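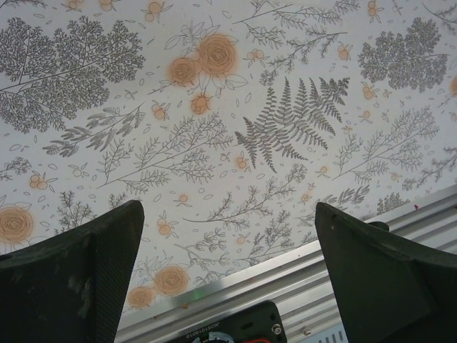
Plumach tablecloth, orange rose and fern

Gray line-drawn ferns and sprigs on a white ground, with orange roses and small berry clusters between them. The pattern is printed on one side.

Seats 4. Machine wash cool with similar colors, no bleach. Iron on the reverse, low setting. Allow 3 percent shrinkage on the first wash.

Also sold by the yard, minimum order 3 yards. Matching napkins come in packs of 4 and ship separately from Gorura in March.

Returns: unwashed and uncut only.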